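Last updated: January 18, 2025

Cesance packing table is back, and it wants your wet wipes

I popped into Cesance on my lunch break, and the packing table is up and running again after its rest in November. Same big round white table, same potted plant, same cardboard boxes waiting for something to go in them. I was far too pleased to see it, really!

The idea hasn't changed. Fulness collects everyday bits (wipes, soap, toothpaste, that sort of thing), they get boxed up at the table, and the boxes go over to the Tolentino day centre. Last time round 208 of them went out, and this year they'd like to beat that.

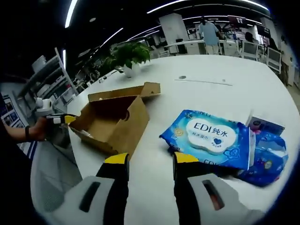

Wet wipes are top of the wish list, full packs only, and please check the seal before you bring them in. I turned up with 2 packs and was told very kindly to come back with more. Small boxes of plasters or tissues are handy too, as they fill the corners nicely. Nothing in glass, and no food this time.

You can drop things off at the Drundari Street entrance up to the 30th. If you fancy packing, a turn at the table lasts 17 minutes (no, I don't know why either) and you just put your name on the sheet by the door. I've got mine down for next week.

Contact the news desk | © 2025 Drundari Local | Back to top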